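Moving the accordion

My aunt left me her accordion in March, and it took until this month to get it from her apartment in Niltano to mine. I had assumed the hard part would be learning to play it. So far the hard part has been everything else.

The first shipping quote I got was $400, which did not include insurance. I decided to take the train. The accordion weighs more than my suitcase did, and the conductor made me move it twice. A man across the aisle asked me to play something and I had to tell him I couldn't.

Deepika Thampi, who fixes reed instruments out of a shop on Ramasamy Street, looked it over last week. She found one leaking bellows corner and a few sticky buttons on the left side. The bill was $55 for the leak. The buttons she said to leave alone until I had played it for a few months, as they sometimes free up with use. She also told me to stop storing it flat. It should stand on its feet, the way it sits when it is played, or the valves on the bass side can curl.

I have been practicing after dinner with the windows shut. I can get through one waltz slowly with the right hand only. My aunt played it at every wedding in the family and I recorded almost none of it, so I am working from memory and a songbook with her pencil marks in it. Some of the marks are fingerings. Others I can't read.
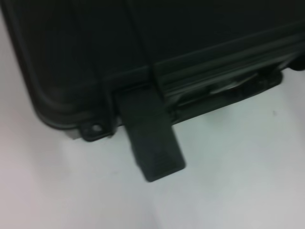 The next thing is the left hand. I tried it for the first time last night and kept losing the C button, the one with the small dent you are supposed to feel for. My cousin says our aunt glued a rhinestone on hers for years. I may do the same.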